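Teda Docs > Guides > Teleoperation > Recording a two-arm handover

Overview Setup Guides Replay Troubleshooting

Last updated: May 17, 2021

Recording a two-arm handover by remote control

This guide covers recording demonstrations in the Teda simulator where one arm holds a part and the other has to come up and take it. You drive the arms yourself with the hand controllers. Teda saves the joint positions, the gripper commands and the wrist views, and you train from those files later.

You need a working install, both controllers paired, and the Drilside workcell loaded. If you have not done a single-arm recording yet, do that guide first. 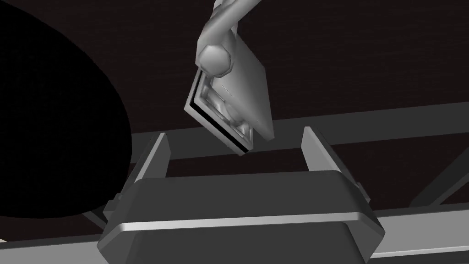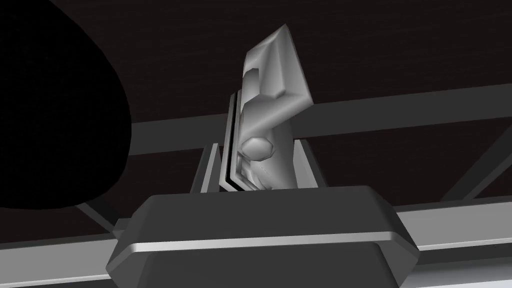
A handover is harder to teach than a pick from a table because both sides of the grasp can move. The operator tends to chase the part with one arm while drifting with the other, and the policy learns the drift. The method below keeps one arm parked while the other one works. It also has you drive from the wrist view for the last part of the approach, because that is the view the policy gets. In the first wrist view the plate hangs on a diagonal with its lowest corner just above the tops of the fingers, and the fingers are open wide. That is a good place to stop and check your line before you go any further. If the corner is pointing at a finger and not at the gap, back off and fix it there.

1. Set up the session

Open a new session and choose Handover as the task type. Set the giving arm to Arm A and the receiving arm to Arm B. Name the session with your initials and the part, in lower case, with no spaces. The export script splits the name on spaces and will put your files in the wrong folder.

Set the motion scale to 5. The default is faster and is fine for moving across the cell, but your hand shake shows up in the recording when you are close to the part.

Turn on the wrist view for Arm B and make it the large window. Leave the overview in the small window. You can swap them with the thumb button at any time and the swap is not recorded.

2. Park the giving arm

Drive Arm A to the handover pose with the part already in its grip. Hold it so the side you want to grasp faces down toward Arm B. Press Lock on the left controller. The status dot next to Arm A goes from green to amber.

Put the left controller down on the desk. Lock stops the arm from following, but squeezing the trigger still opens the gripper and the part will drop. This has been on the bug list since April.

3. Bring up the receiving arm

Press Record, then wait for the tone. Anything you do before the tone is thrown away.

Open the Arm B gripper all the way before you move. Do this every time, even if it already looks open. The policy needs to see the open command at the start of each episode.

Move up in one steady motion using the overview. When the part comes into the wrist view, swap windows and slow down. Turn the wrist first, then close the distance. Doing both at once makes curved paths that are hard to learn from, and the curve is different each time.

Expect part of the wrist view to be blocked. In both of the views near the top of this page a black rounded shape fills the upper left. Do not plan an approach that needs you to see something in that corner. Come in so the grasp point sits in the open part of the view, and use the overview if you lose it.

4. Close, hold, release

Close the Arm B gripper fully. Do not tap the trigger. A half squeeze is stored as a half command and Teda does not round it.

Hold still for 18 ticks of the counter in the corner of the recording panel. This gives the trainer a clear stretch where both grippers have the part.

Pick up the left controller, keep your finger off the stick, and open Arm A. Then back Arm B straight down, away from the other arm. Press Stop once the part is clear.

5. Mark the episode

Choose Keep, Discard or Review. Use Discard if:

- the part dropped
- the arms touched each other
- you pressed Lock late and Arm A moved after the tone
- you had to let go and grasp again

Re-grasps are useful for a recovery set, but they go in their own session. Kaiwen Yan mixed them into the main set on the Hamar job and the trained policy let go of good grasps to try again. Separating them afterward took longer than recording them had.

Review is for episodes you are unsure about. Add a short note. "Slow" is not enough for the next person to go on.

6. How many to record

For one part and one handover pose, almost 200 kept episodes was enough on the Ó Flaithearta bracket. Start there. Take a break between blocks, since tired operators start cutting the hold short.

Change the handover pose a little between blocks. Unlock Arm A, nudge it, tilt the part a few degrees and lock it again. Do not change it in the middle of an episode.

7. Replay before you train

Run Replay on the first five kept episodes as soon as you have them. Watch the wrist view at normal speed. If the part jumps at the moment of closing, the controller clock is out of step with the simulator and you need to restart the bridge. Episodes recorded with a bad clock cannot be repaired.

Questions about the Drilside cell file go to Jihad Abu Hammour. Include the session name and the log from the bridge window.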